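I finally got the press planner talking to the force controller this month, and I'm way too happy about it! The old setup treated every button push as a plain move to a point, so if the depth estimate was off by 9 mm we either poked at air or leaned on the appliance like a tired roommate. Prerau (our little planning library) now hands over an approach pose and a direction, and Zorkon takes it from there and creeps forward until it feels contact.
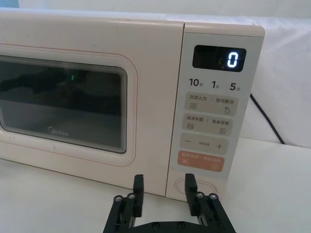
The part I underestimated was logging. I had 507 runs saved with the wrist frames and the joint data on different clocks – 40 ms apart, sometimes more – and every plot I made looked haunted. So I rewrote the sync tool over a long evening, and next up is getting the replay viewer to stop eating all my memory.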